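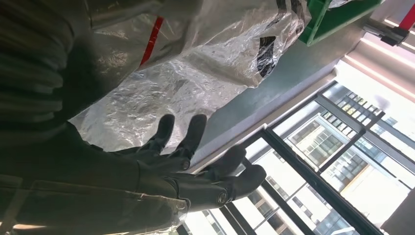
Archana Sandhu has been rewriting the same window manager since August, and she would like people to stop asking when it ships. "It ships when it stops eating the clipboard," she says.

The project is called Ruta, and it started as a complaint. Sandhu wanted to run a plain desktop toolkit on a phone kernel without dragging the vendor's graphics stack along. She got it booting in 12 evenings. Getting it to rotate took longer. "Rotation is where optimism goes to die," she says. "I have 300 open bugs and I'd guess half of them are sideways."

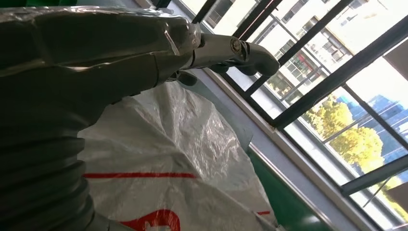
Arm in its plastic sleeve, with the gripper at the end.

Her co-maintainer, Mohandas Fernandes, handles the input code and most of the apologies. He is less gloomy – though he did once revert 60 commits before lunch. "They were my commits," he says. "I felt entitled."

Neither of them wants an app store. Packages come from Bustico, a small build service that Fernandes describes as "three shell scripts and a grudge." It has been down twice this month.

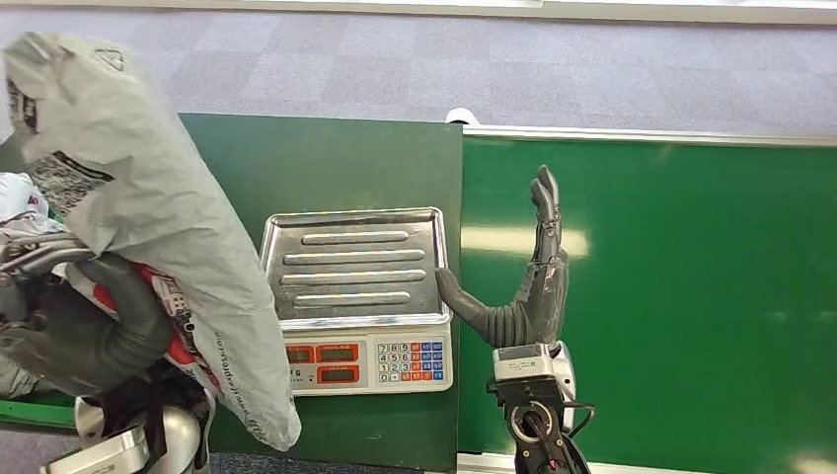
What they do want is a stable interface for drawing text, which the 3 toolkits they support all do differently. Sandhu has written a shim. She is not proud of it.

"It lies to everyone equally," she says.
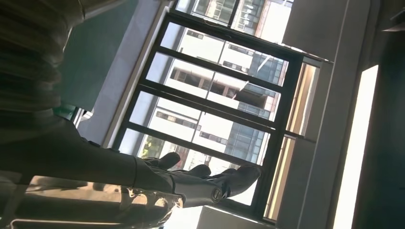

A release candidate is tagged, quietly, and the known issues file is longer than the manual. Fernandes wanted to trim it. Sandhu told him to write more manual.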